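Vostside Compartment Box, Honey Finish
Item no. 3460-H
Sold by Evotero Home & Desk

In stock – ships from our Antwi warehouse

Overview

The Vostside compartment box is a wooden organizer for small things that tend to end up loose in a drawer. People buy it for tea bags, sewing notions, seed packets, cuff links, fishing flies, spare keys and desk supplies. It has an orange-brown, honey-toned finish and goes with most medium-colored furniture.

The box is part of the Vostside storage line, which also includes a letter tray and a wall rack. All pieces in the line use the same finish, so they can be mixed on one shelf or bought at different times. Wood is a natural material and takes stain unevenly. Expect some difference in shade between two boxes, and between the box you receive and the color on your screen.
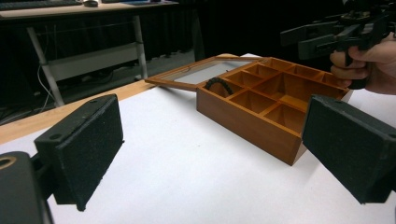
Vostside compartment box in honey, on a white tabletop.

Details

Material: solid wood
Finish: honey stain under a clear satin topcoat
Weight: 3,460 grams with packaging
Assembly: none
Indoor use only
Warranty: 3 years

The topcoat is water-based and has no strong smell when the box is new. If you notice a faint odor after unpacking, leave the box in an open room overnight. Tea and spices in paper packets should go in after that.

Where it works

Kitchen. Tea bags, sugar packets, spice sachets and stock cubes. The box is not airtight, so loose tea, coffee and ground spices should stay in their own tins or bags.

Sewing room. Bobbins, buttons, snaps, needle packs and tape measures. Sharp items are best kept in a case or stuck in a felt pad. Customers who quilt have told us they use one box per project and stack the fabric next to it.

Desk. Paper clips, stamps, erasers, memory cards and charging adapters. Liquid ink should stay in a closed bottle.

Garden shed. We don't recommend it. Sheds get damp and the wood will swell. Seed packets keep better in the house anyway, and the box is fine for them on a shelf away from the stove or a radiator.

Care

Dust with a dry cloth. For marks, use a cloth dampened with water and a drop of dish soap, then wipe dry right away. Do not soak the box or put it in the dishwasher. Avoid furniture sprays with silicone, as they leave a film that makes later repairs to the finish difficult.

Light scratches can be covered with a honey or light oak touch-up marker. Test it on the underside first. Strong sunlight will darken the finish over time, and anything left standing in one place for a whole August by a south window may leave a lighter patch.

Crumbs and thread ends in the corners come out easily with a dry paintbrush or the narrow nozzle of a vacuum cleaner on low.

Liners

The box is sold unlined. Felt liners by Drurkitz are available separately in gray, forest green and cream. They come as a sheet with a paper template – cut to fit with ordinary scissors and lay them in without glue. Liners can be washed by hand in cold water and dried flat. They will shrink in a dryer.

One sheet is enough for one box. Jewelry and watches should be kept on a liner, as bare wood can pick up dark marks from some metals.

Shipping and returns

Orders under 118 dollars ship at the standard rate shown at checkout. Orders of 118 dollars or more ship free within the continental US. Delivery to Alaska and Hawaii takes up to 11 business days.

Unused items can be returned within the period stated on your packing slip. Please keep the carton until you are sure you want to keep the box. Cut liners cannot be returned.

If the box arrives damaged, send us a photo of the damage and one of the carton, along with your order number. We will send a replacement and cover the return postage.

Common questions

Does it come in other colors?
Walnut and unstained are made in small runs. Both are sold out at the moment. Sign up on the product page for a stock notice.

Can I paint it?
Yes, but the topcoat has to be sanded first. Painting ends the warranty on the finish. The warranty on the joints stays in place.

Can it be engraved?
We don't offer engraving. A local trophy or sign shop can usually do it – ask them to try a spot on the underside before they start.

Is it safe for children's things?
It is not a toy. Crayons, beads and game pieces are fine for children old enough to handle small parts.

Page last updated Dec 23, 2022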